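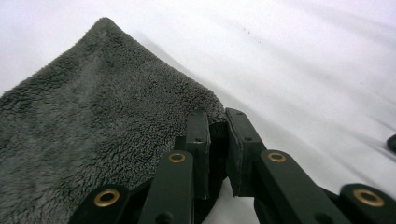 9. Quand la pince ne rouvre plus (erreur 23)

Bon, celle-là, je l'ai eue un soir d'octobre, en plein pliage, et j'ai commencé par faire la pire chose possible : tirer sur le tissu. Résultat, une touffe arrachée et un doigt de travers ! Alors on respire, et on fait dans l'ordre.

1. Relâchez la gâchette de la Tekov et coupez l'alimentation. Attendez que le voyant s'éteigne (chez moi il traîne un peu, c'est normal).

2. Tenez le tissu d'une main, tout près des patins, sans tirer.

3. Écartez les deux doigts à la main, par les barres et jamais par les patins. Si ça résiste, arrêtez-vous et passez au point 5.

4. Dégagez le tissu vers le haut, puis cherchez les fibres coincées dans les articulations. Les tissus à poils bouclés en laissent partout, surtout près des bagues en laiton. Une pince à épiler fait très bien l'affaire.

5. Toujours bloquée ? Dévissez le patin gauche : trois tours suffisent pour donner du jeu.

Attention : gardez les doigts hors des barres, même hors tension. Le ressort referme d'un coup, Deisy Cáceres en a gardé un joli bleu.

Note : après remontage, refaites le zéro (menu Rurnix, code 2848), à vide et pince ouverte. Je l'ai oublié une fois et l'erreur est revenue à la première prise.

Si le code 23 s'affiche encore, n'insistez pas et écrivez à Chelsea Horrocks, à l'atelier Votumdale, en joignant le journal d'erreurs.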